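25 Mar 2020

# Let the people who know the work do the showing

I have a soft spot for folding. My mother ran the linen room of a small hotel, and I spent a good part of my childhood holding two corners of something while she held the other two. So when I say that the most exciting thing happening in robotics is a person standing at a table and folding clothes slowly, please understand that I come to this with a bias, and that I'm not going to try very hard to hide it.

For the past 11 months I've been writing up the work of a small group called Garis, who collect hand-shown tasks for robots to learn from. Before that I spent 6 years on the opposite side of the argument. At Vindgate we wrote rules. We had rules for finding the hem, rules for finding a corner, rules for deciding whether a corner was a real corner or only a bit of cloth that had flopped over and looked like one. They were clever rules and I was proud of many of them. They worked beautifully on tea towels. Then somebody would bring in a blouse.

My argument is simple enough. If we want robots to handle soft things, we should stop asking engineers to describe the job and start asking people who are good at the job to do it, with the robot's fingers in their hands. I think this holds for cloth more than for anything else, and I think the field is still far too shy about saying so.

## What the hands know

There are two common ways of showing. One is remote control: you sit or stand somewhere with a pair of handles, a robot copies you, and you watch through a screen or across the room. The other is to do away with the robot for the time being and hold a pair of grippers yourself, at the real table, with the real garment under your nose.

I've done both, badly, and I prefer the second by a mile. With remote control I was always late. I would see the cloth slip, move the handle, and find that I had corrected for a slip that was already over. It's like writing your name with a pen tied to a broom. People do get good at it (Joar Wikström at Wallin can turn a sleeve the right way out through a remote rig, and I've watched him do it twice with my mouth open), but it takes weeks, and the people who put in those weeks tend to be robotics people. A seamstress has better things to do.

Give that same seamstress a gripper for each hand and she is working within minutes. She grumbles, of course. She has gone from ten fingers to four. But she can lean over, she can look along the edge of the fabric, she can shuffle her feet. All the small habits of a person at a table are still hers to use, and those habits are where the skill lives.

Take a tiered white garment with a gathered section at one end and a flounce at the other, long enough to spill past the near edge of the table. My old rules would have been in trouble before they started. Where is the corner of a ruffle? Which of the many little edges is the edge? A person doesn't ask. They lay the thing out lengthwise, put a hand either side and get on with it. 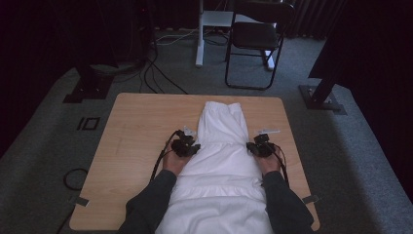 ## The pinch is the hard part

When people talk about folding they talk about the fold, the big sweep where one half goes over the other. The sweep is easy! A robot could manage the sweep years ago. What it couldn't manage was the second before, when you have to get hold of one layer and leave the other where it is.

I hadn't appreciated how much of this is decided before anything is touched. Watch an experienced hand come down on thin cloth and you'll notice that it picks its spot early: a raised fold, a place where the fabric already stands a little proud of the table. It comes in with the fingers either side of that spot. A beginner goes for the nearest bit of cloth, scrapes along the wood and comes up with either nothing or everything.

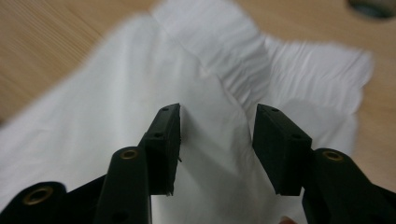 *Either side of a fold, with the gathered section further up the table.*

You could write that down as a rule, and I have. "Approach raised folds from both sides." It is a perfectly good rule and it is nearly useless, as it says nothing about which fold, or how high is high enough, or what you do when the nicest fold on the table has a seam running through it. My mother couldn't have told you either. She could have shown you, again and again, and after a while your hands would have caught on.

That is my whole case for showing. We already teach each other this way. Apprentices stand next to people. They watch, they try, they get their knuckles tapped. I find it rather lovely that after decades of trying to be cleverer than this, robotics has come back round to the workbench.

## Three complaints, and what I make of them

The first complaint comes from my old colleagues, and it is about waste. Garis logged 146 showings of a single folding task before anyone was happy, and there are people who hear that and wince. All those hours, for one garment! I would ask them how many hours went into our corner finder. I was there; it was more. And when the garment changed, the corner finder had to be opened up and argued over again, whereas a person with grippers only has to pick up the new garment.

The second complaint is better. People are untidy. They hesitate, they drop things, they do the same job five different ways depending on how the cloth happened to land. Surely a robot that learns from this will learn the mess as well?

To some extent it will, and I've come round to thinking we should want it to. White cloth does not land the same way twice. Somebody who lifts it from the heap on one try and goes in under a loose flap on the next is not being sloppy. They are answering a different question each time, and the answer is only worth having if you kept the question. The worst batch of showings I ever sat through was the tidiest. Praron had asked for every fold to be done in exactly the same manner, from the same starting layout, and the result was a set of instructions for a world in which nothing ever slides off the table.

So keep the second tries. Keep the moments with the fingers open and the cloth bunched up in the wrong place. A learner needs to see how a good worker gets out of trouble, and it can't see that if we throw the trouble away each evening.
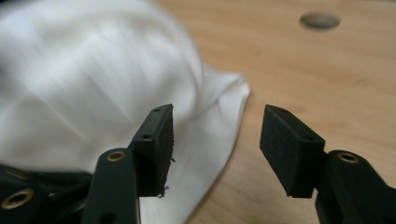 *Pads open, with one loose flap lying near them and the rest heaped up behind.*

The third complaint is the one I lose sleep over. If a robot learns from a seamstress, what does the seamstress get? I have no neat answer. At the very least she should be paid as an expert, at an expert's rate, and at the moment she very often isn't. There's a habit in our trade of calling this sort of work "data collection", as though the skill were lying about on the ground and we'd merely come along with a bucket. The words matter. I'd like us to say "teaching", put the teacher's name on the work if she wants it there, and budget for it accordingly. I raised this at a meeting in September and was told that it was an interesting thought, and I've been cross about it ever since.

## What I'd like to see next

More trades at the table, to begin with. I'd love to see what a theatre dresser does with a gripper in each hand, or a sailmaker, or one of those terrifyingly fast people who wrap bread in paper at the market. Most of the showings I've seen were done by the people who built the equipment. They are kind and patient and, with a few shining exceptions, they fold like engineers. I include myself.

I'd also like the tools to be more forgiving. Grippers for showing are usually designed around what the robot needs, and the human is expected to put up with the result. Cables get in the way of elbows. Handles are made to suit one size of hand. An afternoon of this leaves your wrists complaining, and tired wrists do poor work, so the robot ends up learning from your worst hour. A dressmaker's shears have had centuries of people fussing over where the thumb goes. Could we fuss for a year or two?

And I'd like the rule writers to come and have a go. I mean this warmly. Take off your lanyard, pick up the grippers, and try to get a ruffled skirt into a neat rectangle. It took me most of a morning the first time and the rectangle had five sides. I learned more about cloth in that morning than in all my years of writing rules for it, and I went home and rang my mother, who laughed for quite a long time and then asked whether I'd started from the waist or the hem.

I had started from the hem. She says to start from the waist.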